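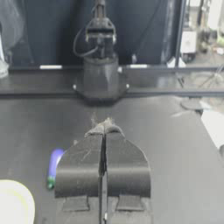

Photo 1. Dark grey tabletop, workroom.

Zosotthorpe Sewing and Upholstery Rooms
Premises check with comments
Checked by: Violeta Yáñez, with Fuseini Zakaria for the electrics
Date: Nov 13, 2018

Thank you all for putting up with me wandering in and out of your classes with a clipboard. I have written more than the form has room for, as usual, so the comments run on a bit. Marks are OK, Attention, or Not checked.

1. Entrance and stairs
Handrail firm on both sides: OK
Stair edging: Attention
Comment: The strip on the second step from the top is lifting at the wall end. I pressed it down with my foot and up it came again, the stubborn thing. Please go gently there with bolts of cloth in your arms, and Rosângela Vieira will glue it once the evening class has gone home.

2. Fire exits
Workroom exit clear and opens fully: OK
Back corridor exit: Attention
Comment: The door itself is lovely and swings open with one push. The trouble is the chair frames waiting for webbing, which have crept along the corridor again since April. I know they are awkward and I know there is hardly anywhere else, but they do have to move — the shelf under the window will take the small ones if we shift the wadding.

3. Extinguishers and alarm
Extinguisher by the cutting area, pin and seal in place: OK
Alarm sounded from the corridor call point: OK
Alarm heard in the store: Attention
Comment: Heard, yes, but faintly, and with the door shut and the radio on I would not have noticed it. I have asked Kutel for a price on another sounder.

4. Irons and steam
Flexes and plugs: Attention
Comment: Fuseini went over every iron and took one away, the heavy old Rivas that everybody fights over. Its flex is cracked just where it meets the handle. He thinks it can be mended and I have promised Malou Kjærgaard that it will not be thrown out!
Rests and heat mats: OK

5. Sewing machines
Needle guards fitted: OK
Foot pedals and leads: OK
Comment: Machine 19 has a pedal that slides about on the floor. It passed, but a square of rubber matting underneath would be a kindness to whoever sits there.

6. Blades, needles and staples
Rotary cutters closed when put down: Attention
Sharps tin labelled, lid fits: OK
Comment: I found 3 cutters lying open. Close them every time, please, even if you are only turning round to pick up the chalk.

7. First aid
Box in place: OK
Contents: Attention
Comment: Low on plasters and finger dressings. Begoñe Marín is bringing some in with the Wadard order.

8. Lighting
Workroom: OK
Store: Not checked
Comment: The store was full of foam on the day. I will come back for it when there is room to stand up a ladder.

Still to do
Stair edging: Rosângela
Corridor frames: everyone who owns one
Sounder price and store lights: Violeta
Rivas iron: Fuseini
First aid top-up: Begoñe

If you spot anything I have missed, write it in the book by the kettle and put your name next to it so I can come and find you.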